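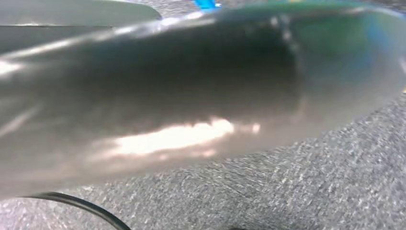

Subject: Re: [votum-data] Wrist view, which episodes to keep?
From: Yiran Han
To: votum-data list

Hello Keegan, hello all,

Thank you for the long message. I answer in the text and I cut the parts where I have nothing to add.

Keegan Gilchrist wrote:

> We have 2,012 episodes from Zistirstead now. I went through the wrist
> stream and marked 591 where the finger covers more than half of the
> picture for a second or longer. My first idea is to drop them all
> before training. Does anybody object?

I object a little. When the finger covers the view, it is often the moment just before the contact or just after it, and these moments are the ones the policy has most trouble with. If we drop the whole episode we lose also the approach, which is usually clean. I would prefer to keep the episode and put a mask flag on the covered frames. Dagim has a script for this in the Gundov folder. It needs the start and end frame only.

> Also there is strong glare on the finger in many of them. Is it the
> lamp or the coating?

I think both. The dark finger is quite shiny and it takes the light of the lamp as a long white stripe. On the deep gray part there is almost no detail, and on the stripe there is no detail at all. We tried in February to fix the exposure by hand. The stripe became smaller, but the carpet became too dark, so we went back to automatic. Meifang suggested matte tape on the inner face of the finger. I did not test it yet. If somebody puts tape, please write it in the episode notes, because the model may learn the tape as a feature.

> Last one: color. Sometimes the tip looks green.

Yes, I have seen it also. I believe it is a reflection from the things which are near. I would not correct it. The robot will meet the same reflections when it works alone.

Two requests from my side. Please look at where the cables lie before you start a session. A cable on the carpet near the gripper is not a reason to throw away an episode, but it should not be in every episode of one task and in none of another. And please do not rename the folders after upload. I had 107 episodes with no matching action file and it took me a full afternoon to find the old names.

Deming, can you tell us if the loader from Shi accepts the mask flag per frame, or only per episode? If only per episode, I must think again.

Best regards,
Yiran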